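We went back to the Fernandes building on Tuesday to see the two-bedroom on the second floor. It's 900 square feet, and the rent is 900 a month before parking. The agent, Joanne Haslam, let us measure the closets, and she didn't rush us.

The bus stop is a 7 minute walk. I timed it with groceries — one bag, not heavy. The laundry is in the basement and takes cards only.

What bothers me is the lease. They want 2 months up front, and the clause on subletting is vague. I've emailed Joanne to ask for it in plain words.

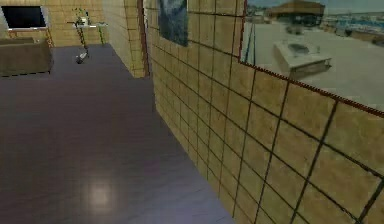 If she answers by August we'll probably sign. Otherwise we stay put until spring.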